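Home Diary Older entries About me Say hi

May, late, the kettle's on

So the Prurkau sustainability report finally landed in everybody's inbox this morning, all 75 pages of it, and I read the whole thing over two lunches (yes, two, I had soup and then I had the other soup). I've only been in the packaging and take-back team since winter, so this is the first one with anything of mine in it, and I went straight to page 70 to see if they'd kept my paragraph. They had! They'd changed "thrown out" to "diverted," but it's mine.

The big number is power. The Tranedby building used 5 percent less electricity than the year before, even with the extra shift, and everyone upstairs is very pleased. I'm pleased too, but I did notice that the shipping figures got moved to a table at the back in tiny print, and shipping is where we're bad. We fly things that could go on a boat. Razia Soomro and I have been saying it for months, mostly to each other.

Razia called me right after lunch, already mid-sentence, wanting to know if I'd seen the line about old units. We took back 3,000 of them, and the report makes it sound like a parade. I asked her how many we sold and she just laughed at me. Then we spent a good half hour on whether "recycled" should cover a unit that gets stripped for a few parts and the rest shredded. I say no, she says it depends who's buying the shreds. I think she's wrong but she's been doing this a lot longer than me, so I wrote it down to chew on.

Jakubowski wants the short version for the website by the end of the month, and he wants it "friendly." I've been putting it off tonight with my feet up on the other chair.
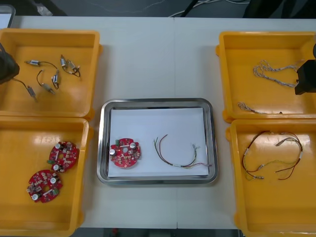
Round red circuit board on white paper, yellow trays either side.

Also the Kekness people wrote back about the cardboard inserts — they can do them without the plastic film, but the price goes up and the minimum order is silly. I'll have to ask for another quote. And I still haven't answered Mom about the weekend, and I'm out of oat milk, and the bike light needs charging. Bed after this cup.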